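Accueil Rencontres Maison Voyages Abonnement

Yavuz Taşdemir, l'oreille des dormeurs

Il reçoit pieds nus, un carnet calé sous le bras, et demande avant même de proposer un café si l'on a bien dormi. Pas par politesse : Yavuz Taşdemir veut une réponse. Lumière, bruits, heure du réveil, côté du lit, il note tout. Depuis son premier carnet, acheté en décembre dans une papeterie d'Evdale, il a recueilli 67 récits de nuits ordinaires, et il en parle avec une gourmandise qui gagne très vite son visiteur.

« On raconte ses rêves, on raconte ses insomnies, mais les nuits banales, celles où l'on s'endort et où l'on se réveille, personne ne les demande jamais ! Or les gens ont énormément à en dire. Une dame m'a parlé pendant deux heures de la façon dont elle retourne son oreiller. Deux heures, et je n'ai pas vu le temps passer. »

L'idée lui est venue à Trevness, où il était traducteur pour une compagnie de ferries. Il partageait alors une cabine avec un mécanicien qui ne trouvait le sommeil qu'en fredonnant. « Toujours le même air, très bas. Au bout d'une semaine, c'est moi qui ne pouvais plus dormir sans lui. Rentré à terre, j'ai fredonné tout seul, comme un idiot, et ça a marché. »

Il s'est mis à interroger ses collègues, puis leurs familles, puis les commerçants. Un boulanger lui a décrit ses deux sommeils, le petit de l'après-midi et celui du soir, qu'il appelle « le vrai ». Une ancienne infirmière de nuit, à la retraite depuis 11 ans, se réveille encore à trois heures pour écouter le couloir. Elle boit un verre d'eau, elle se recouche, et elle trouve ce moment délicieux.

« Elle ne voulait surtout pas qu'on la plaigne, insiste-t-il. Elle m'a dit : c'est mon quart d'heure à moi. J'ai adoré cette phrase, je l'ai recopiée en grand. »

La chambre elle-même l'intéresse presque autant que le sommeil. Il fait parler les gens de leurs couvertures, du drap qu'on borde ou qu'on ne borde pas, du poids qu'il faut sur les pieds. Il y a les familles à traversin et les familles à oreillers, et certains mariages, assure-t-il en riant, ont demandé de longues négociations sur ce point.
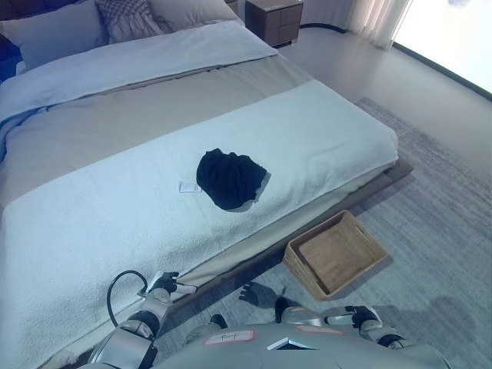
Oreillers, couette pliée, couverture épaisse au pied du lit : chacun ses couches.

Ses entretiens suivent peu de règles. Pas de questionnaire, pas de magnétophone la première fois, et cinq minutes de silence au début si la personne en a envie. « C'est long, cinq minutes ! Certains éclatent de rire. D'autres ferment les yeux, et quand ils les rouvrent, ils savent par où commencer. »

Un recueil paraîtra aux éditions Wasilewska, sous le titre Tekau, « dix » en maori, pour les dix chapitres qui vont du coucher au lever. Le premier tirage sera de 1000 exemplaires. Le chapitre quatre, consacré aux gens qui parlent en dormant, a été réécrit trois fois, et il hésite encore à y laisser le monologue d'un garagiste qui rend la monnaie toute la nuit.

Et lui, comment dort-il ? La question le ravit. « Sur le ventre, fenêtre entrouverte, même quand il gèle. Et je fredonne toujours. Ma fille prétend que je change de couplet vers minuit, il faudrait que je l'interroge sérieusement, elle ferait un témoin formidable. »

Il a déjà rouvert son carnet. On n'a toujours pas répondu à sa première question, et il attend, le stylo levé.

Partages 11 Commentaires 5

Nous écrire Mentions légales Tous droits réservés Haut de page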